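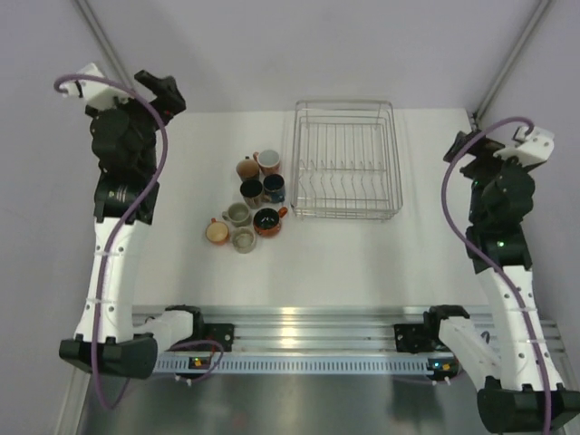
# How to put together a film fund application without losing your mind

I've applied for development money for my documentary four times now. Got turned down twice, got it once, and the fourth is sitting in somebody's inbox as I type. So I'm no expert, but I have made most of the mistakes, and a friend who's starting on her first feature asked me to write down how I do it. This is for small regional funds, the kind that give you enough to research and write and maybe shoot a teaser. Big co-production markets are a different animal and I've never been near one.

## Before you write a word

Read the guidelines twice. The second time, have a highlighter with you and mark every single thing they ask for, including the boring stuff like file format and page size. My first application to the Pramine Documentary Fund went out with a nine-page treatment when they wanted five. They didn't even read it. I got a form email two days later and sulked for a week.

Then look at what they funded in the past couple of rounds. Most funds list it on their site. You want to know how long the films are, whether they're first-timers or old hands, and whether anything looks too much like yours. When I was pitching my ferry film (it's about the last car ferry at Dolan and the town that grew up around it), I found out Pramine had backed a river film the year before. I still applied, but I leaned harder on the town and a lot less on the water.

Check who's allowed to apply, too! Some funds want a company, some want a resident, some want a producer attached who has at least one credit. If it's unclear, email them. They answer, and they're usually nice about it.

## The logline

Write this first and expect to hate it. One sentence, two at most. Who is it about, what do they want, what's in the way. Mine started out at 60-something words and had the word "liminal" in it. The one that got funded was this:

> When the county votes to replace its last car ferry with a bridge, the crew has one final season to work out where they go next.

Plain as toast, and you know what you're going to be watching. Read yours out loud to someone who doesn't work in film. If they ask "wait, who's that?" you have more to do.

## The synopsis and the treatment

People mix these up all the time (I did). The synopsis is what happens. The treatment is what it's like to sit and watch it happen.

For the synopsis I stick to one page, present tense, start to finish. With a documentary you obviously don't know the ending yet, so say what you expect and what you'll do if it goes the other way. Readers know real life moves around on you. They just want to see that you've thought it over.

For the treatment, pick three or four scenes and write them properly. I opened mine in the wheelhouse at 5 a.m. with the radio on, because I'd been there and could write it without making anything up. If you haven't spent time with your people yet, go do that before you apply. It shows when you haven't.

## The budget

Okay, deep breath. The budget scared me more than anything else and it ended up being the part I sort of enjoy.

1. Open a blank spreadsheet and list every stage you're asking money for. Development only? Then leave out the color grade.
2. Under each stage, list the people, then the gear, then the travel, then everything else.
3. Get real quotes where you can. My insurance quote came back at $842, and I'd guessed half that.
4. Pay yourself. Put in a line for it. A budget with no fee for the director looks like one from someone who's going to quit in month three.
5. Add a contingency. Ten percent is normal, but check if the fund caps it.
6. Add it all up and make sure the total matches the number on the form. To the dollar.

My whole request that round was $3,000, and $531 of it was gas and motel nights in Parden. I had a two-line note explaining the motel. The panel mentioned in their feedback that they liked the notes, so now I put a short one next to anything that might look odd.

## The teaser or sample

If they ask for a link, test it in a private window. Please. Test the password as well. I sent Plelley Film Lab a link that had expired, and they were kind enough to write back, but I aged ten years that afternoon.

Keep it under three minutes unless they say otherwise. One good scene left to play is better than a chopped-up trailer with big music – at least for this kind of film.

## Sending it in

I aim to be done two days early. Portals get slow on the last night, and mine logged me out at 11:40 p.m. once with half the fields empty. Write all your answers in a separate document and paste them in. Watch out for character limits that count spaces, too.

Save the confirmation email, and save a PDF of the whole thing as you sent it. You'll reuse a good chunk of it for the next one.

If you get a no, ask for feedback. Not every fund gives it, but when Pramine turned me down the second time they told me there had been 301 applications, plus a really useful paragraph about my ending. I rewrote the last page of the treatment from that paragraph and sent it to Plelley in February, and that's the one that came through.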